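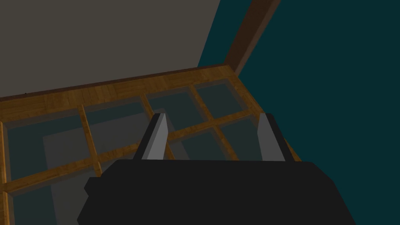
Grumska rental, 6 nights in March, two couples plus my mother in law. Quick review before I forget everything.

Booked through Noltar. Listing said 170 square meters, sea view, heated pool. Size felt right, bedrooms are big, ours had its own little terrace. Sea view is from the upstairs bathroom and the far end of the terrace if you lean. Pool was heated ok but they charge extra for it, 300 for the stay, and that was way down in the fine print. Read the fine print.

Kitchen great. Proper knives for once!! Oven takes forever tho, plan dinner early. Dishwasher door sticks, you have to lift it a bit.

Beds firm. Mother in law loved hers, my back did not. Downstairs bedroom gets street noise from maybe 5 am, delivery trucks going to the bakery. Bakery is very good so, fine.

Check in was a mess. Key code in the email was wrong, stood at the gate with all the bags. Called the number and Nayeli Zapata from the managment office picked up right away and got us a new one (241 and then the pound sign, they change it every guest). She was lovely the whole week, sent someone same afternoon for the upstairs shower.

Wifi good upstairs, useless by the pool. Parking for two cars, tight, ramp is steep. We scraped ours. Not steps-free either, there's a long flight from the garage up to the front door and no rail on the left side.

Deposit came back in up to a week like they said.

4 out of 5. Would go again in June, would skip the pool heating adn ask for the upstairs rooms.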